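Old office towers get a second look at the Elness repair room

The long tables at the Elness community workshop are full of desktop computers this March, and people keep turning up to take them apart. The spring teardown sessions began with a donation of 80 retired office towers from Wadska, a shipping firm across town that was clearing out a storage floor. Word got around fast, and the Thursday evening session now has a waiting list!

Yaryna Boiko runs the evenings and is plainly having a great time doing it. She fixed her first computer in high school, worked for years at the Hernar service desk, and still gets excited about a well-designed case.

"These older business machines are lovely to work on," she said. "The panel comes off, you lay the thing on its side and it's all right there in front of you. People who've never opened a computer in their lives are pulling drives in ten minutes."

Each table starts with the same routine. The side panel goes first, then the brackets and bays, and after that the wiring gets traced back to the power supply before anything is unplugged. Beginners are asked to take their time with the wires, which can look like a plate of spaghetti at first - Boiko likes to have them follow one color from end to end and say out loud where it goes. Memory and processors are set aside for testing, and screws go into old muffin tins.

So far 56 towers have been opened. The best parts are being put together into working machines for families and for the reading room at the Hamann branch library, where the public computers have been slow for years. The goal is to have 30 rebuilt by the start of summer, and 12 are already running.

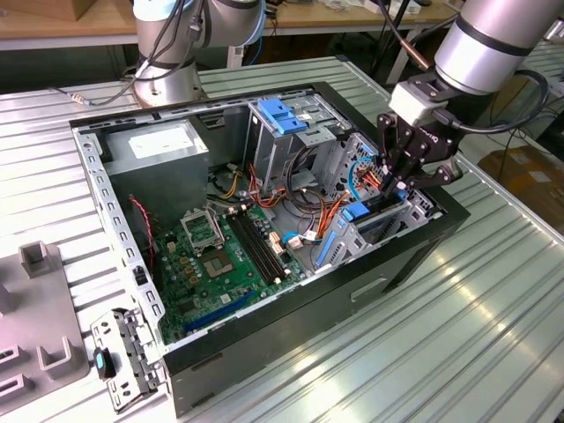 Blue plastic is the thing to look for once the cover is off, Boiko tells newcomers. On many office models a colored latch or tab marks a part meant to be moved by hand, and spotting those first saves a lot of hunting for screwdrivers. An empty processor socket gets extra care, and everyone is reminded to keep fingers and sleeves well away from it.

Yevdokiia Horobets signed up with her grandson and has now been to four sessions. "I came to keep him company and now he has to drag me home," she said, laughing. "I know what a drive cage is! I told my whole bowling team."

The sessions run from 6 p.m. to 8:30 p.m. and are free, with tools provided. Anyone 12 or older can take part, and younger teens should bring an adult. Names for the waiting list are being taken at the front desk, and spare power cords are very welcome - the workshop is running short.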